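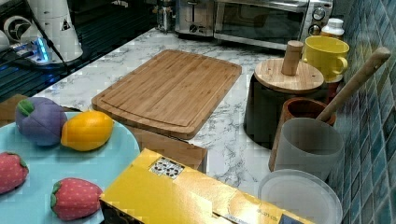 ## January, late evening, Karnton

My feet are up on the other chair and I've got the good lamp on, so I'm going to write this one properly instead of leaving myself three words and a question mark like I did all through the fall. I've been in Karnton long enough now to have a bus I think of as my bus (the 9, which comes up from the river and smells of wet coats), and this morning I let it go by and walked in the whole way over the Entwistle bridge with the camera under my coat to keep the battery happy.

What a morning for it! The fog was sitting so low on the water that the bridge seemed to stop halfway, and every so often a person would come walking out of nothing with a bag of rolls or a dog, say good morning, and go back into nothing behind me. I stood at the railing far too long trying to get one of them at just the right distance, gray but not too gray, and of course the moment I had my gloves off and the dial where I wanted it there was no one at all, only a gull on the lamppost who I think was there for the company. I took the gull. I always take the gull. I must have more gulls than anybody living.

Then around by the old ferry landing, where they have put in new benches facing the wrong way. I mean it, they look at the road. You sit down with the whole river at your back and watch people try to park. I sat on one to change lenses and a man beside me was eating soup from a thermos and he said it wasn't a bad show, once you got into it, and I have to say he had a point, there was a long gray van that took several tries and got a little round of applause from him at the end. I wish I'd asked if I could take his picture. I never do ask until I'm two streets away, and then I have whole conversations with them in my head where I'm very charming.

### Ingeborg and the wall of prints

Met Ingeborg Heitmann at 11 at the Flostik, at the table by the radiator. She had the cake with the poppy seeds and I had the cake with the poppy seeds, after a lot of pretending to read the menu. She'd brought the floor plan for the library show, drawn on the back of a seed catalog, and we've been given the long wall on the stairs after all and not the corridor by the restrooms. I could have kissed her. The light on those stairs comes in from the side through that big old window and even my murky ones ought to look like I meant something by them.

We don't agree about the order. She wants them to go by the river, starting upstream at the weir and ending at the docks, so a person climbing the stairs is going down the river, which she thinks is funny. I wanted to go by weather. We went back and forth on it through a second pot of coffee, moving sugar packets up and down the table to stand for pictures, and the poor waitress came to clear and put the entire river back in the bowl. I gave in on the river. It's her hometown and she has the better feeling for which bank a thing belongs on, and besides I can sneak a fair bit of weather in under her nose.

She asked again whether I'd put in the one of the night ferry, the blurry one. I said I'd think about it. I've been saying that since before the holidays. It's the only picture I've made here that I'd be sorry to lose, and I can't tell anymore if it's any good or if I just remember how cold I was and how the engine sounded and the smell of oranges somebody was peeling up on deck. Those things don't print, as Dad would have said, and he'd have been holding it upside down while he said it.

### To the lab and back

After lunch I went down to Priron with the last two rolls. Gerd Wunderlich was behind the counter in his brown apron, in a fine mood, with the radio going. He looked up my ticket, 3285, and then couldn't find the envelope under it, and then found it under the radio, where he'd put it so he wouldn't lose it. We had a good laugh. He held the strips up to the window and went along them humming, and at one of them he stopped humming, and I thought oh no, but he only said that this was the bakery his mother used to send him to and that the sign had been green when he was small. He had me tell him just where I'd been standing. We had quite a time settling it, he'd come at that corner his whole life from the other side.

I like how slow it is there. At home I'd have had everything on the screen before I had my boots off and hated most of it by supper. By the time Gerd hands me an envelope I've half forgotten what's in it, and I look at the pictures the way you'd look at somebody else's vacation, pretty kindly on the whole.

Came home on the bus with my nose against the window. The fog had gone and the lights were coming on along the embankment, that nice in-between blue you get for a few minutes, and I had exactly no film left. I tried to just look. I looked as hard as I could, and a little boy across the aisle was staring at me while I did it, so I suppose it showed on my face.

Things to do, before I forget:

- Call the framer about the narrow black molding and ask what he'd charge for plain oak
- Return Ingeborg's umbrella (it's behind the door, it's been behind the door all month)
- Buy stamps, the airmail kind, and write to Louise
- Titles!! Ingeborg wants them short
- Look for my other glove, maybe the Flostik

It's starting to sleet against the window now and the radiator has begun its knocking. I've got the ferry print propped up on the bookshelf where I can see it from bed. I'll decide in the morning.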